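Hirar Two-Compartment Sorting Bin, Blue: Review After a Summer and Fall of Use

Reviewed by Fiifi Baidoo
11/4/24

I bought the Hirar divided bin in June to deal with blocks. We had a drawer full of them in different sizes, mostly small cubes and longer pieces, and every job that used them started with digging through the drawer. I wanted something low and open that could sit on a worktable and hold two kinds of pieces without a lid getting in the way.

The bin is a plain blue plastic tray with one divider, which makes two compartments. There are no handles, no label slots and nothing to assemble. Mine came from the Orkoldale store, where it was on a bottom shelf next to the drawer inserts. The item number on the receipt ends in 1404, if you need to ask for it at the counter. They did not have it out on display and I had to ask twice.

Size and fit

Measure your table before you buy. The bin takes up more room than the store photo suggests, and if your work surface is shallow you will want to keep it at the back. That is where mine has ended up. It leaves the front of the table free for whatever pieces are out, and I can still get to both sides of the divider from above.

The divider is fixed. I would have liked one that lifts out, and I know the Sani tray has that, but the Sani divider rattles and small pieces slide under it. With the Hirar there is no gap at the bottom. I'll take the fixed one.

Color

It comes in blue or gray. I took blue because most of our blocks are red, and red on blue is easy to pick out. On a beige or speckled tabletop the bin also stands out well enough that you don't have to look for it. The gray one would probably look better on a shelf at home.

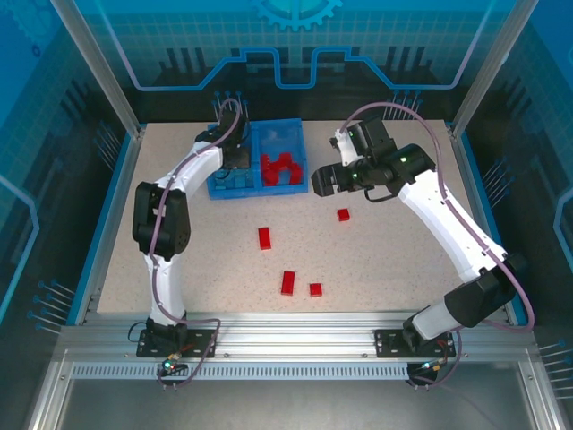 I usually fill one side first and leave the other for whatever is being sorted that day. Cubes in one, long pieces in the other is the obvious way to do it, but mixed on the right and the left kept for the current job has worked better for me. Putting things away goes faster when you aren't making a decision about every block.

The compartments are wide enough to reach straight down into. This matters more than I expected. The Ploltutov organizer I had before this one had six narrow slots, and anything that went in at an angle got wedged. I spent more time getting pieces out than putting them in. With two big openings, the long blocks can land any way they like and still come out without a fight.

Wear and cleaning

After months of near daily use the plastic has some light scratching on the floor of both compartments. No cracks. The corners have held up, including one that hit a concrete floor in August. I wash it in the sink with dish soap and let it air dry. Dust does collect in the corners by the divider, and a cloth won't get all of it out. An old toothbrush will.

What I don't like

It is light, and on a smooth table an empty bin moves when you bump it. Once there is a good pile of blocks in it the problem mostly goes away. I put four stick-on rubber feet under mine and it has stayed put, but feet should come with it.

It also doesn't stack. I bought a second one thinking I could keep them on top of each other in the cabinet, and the top one just sits on whatever is in the bottom one. If storage space is your main concern, look at something with a lid.

The noise is worth mentioning too. Hard blocks dropped into hard plastic are loud. I tried a piece of felt in the bottom, which helped, but it shifted around and picked up lint, so I took it out again.

Price

I paid $6 for each bin, which is fair for what it is. The Ploltutov was more than that and is now holding screws in the garage.

Who it suits

Anyone sorting small hard pieces into one or two groups on a table. Blocks, game pieces, large craft beads, clothespins. I wouldn't use it for anything tiny, and if you need more than two groups you'll want a different tray or a second bin beside it.

Rating: 4 out of 5. I took one off for the missing feet.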